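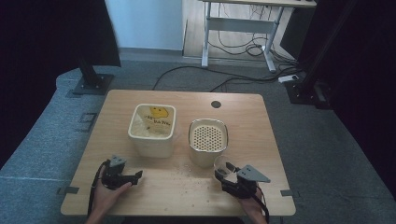
Eoin Ó Gríofa
Test Lead, Hand-Held Grippers, Drarlow

Call for participants: gripper comparison sessions, Dolcombe site

Drarlow is looking for adults to take part in a comparison of two hand-held gripper designs, the Uchida and the Tandine. Sessions run through January at our Dolcombe site. The work is paid and no technical background is needed.

What the work is

You hold one gripper in each hand and use the pair to carry out short tasks at a table. The tasks involve small tabletop containers and dry, grain-like material: scooping, pouring, moving a cup from one spot to another, lifting a container and setting it back where it was. Some are easy. Some are slow and fiddly, and we expect a share of attempts to fail. Failed attempts are kept and scored like the others, so please do not restart a task unless the operator asks you to.

Both designs have two fingers. They differ in finger stiffness, in the travel of the trigger and in how the load sits on the wrist. The question is which of them gives fewer spills and fewer dropped items over a full session, and whether the answer changes once the hand is tired. We also want to know how long a new user takes to settle into a steady pace with each.

The target is 500 scored attempts per design. Tandine stands at 497 from the previous round and needs only a few repeats. Uchida stands at 400, so most people who join now will spend the larger part of their time on Uchida.

What a session looks like

A session lasts three hours, including two breaks of 15 minutes. Start times are 9:30 am and 1:30 pm. The first half hour is set-up and practice and is not scored. The operator adjusts the hand straps, checks that the cables run clear of your elbows and goes through the task cards with you. You then work through the cards in the order given. Between attempts the operator resets the table. Spilled grain is weighed at the end of each block, so leave it where it falls until then.

After each block you fill in a one-page form on grip comfort, wrist load and how well you could judge finger position. Short answers are fine. We would like plain remarks such as "slips on the lid" more than a score with nothing beside it.

Who can take part

- 18 years or older
- Use of both hands, with no current injury to the hand, wrist, elbow or shoulder
- Able to work at a low table for up to 40 minutes at a time, seated or kneeling (a cushion is supplied)
- Normal or corrected vision
- Able to follow spoken instructions in English

Left-handed people are strongly encouraged to apply. The last round was almost entirely right-handed and the results for the left gripper are thin.

People who have used either design before may apply but should say so. Their results are analysed as a separate group.

Clothing and other practical matters

Wear short or close-fitting sleeves. Take off rings, watches and bracelets before the straps go on. Closed shoes are required, as there are cables on the floor in the test area. If you have an allergy or sensitivity to grain dust, tell us when you apply and we will assign you to the solid-object tasks only.

Recording

Sessions are recorded on video, with the view set to the table, your hands and the grippers. Audio is not kept. Recordings are stored under a participant number and used for scoring and for fault-finding on the two designs. You may withdraw at any point up to the end of your last session and have your recordings deleted.

Payment

You are paid per session, at a flat rate set out in the booking letter. A session that is stopped early because of an equipment fault is paid in full. Parking is free for participants.

How to apply

Write to Eoin Ó Gríofa at Drarlow, Dolcombe, quoting reference 561. Include your preferred hand, any earlier use of hand-held grippers, and whether mornings or afternoons suit you. Applicants who meet the criteria will be offered a first session, and further sessions are booked at the end of that one.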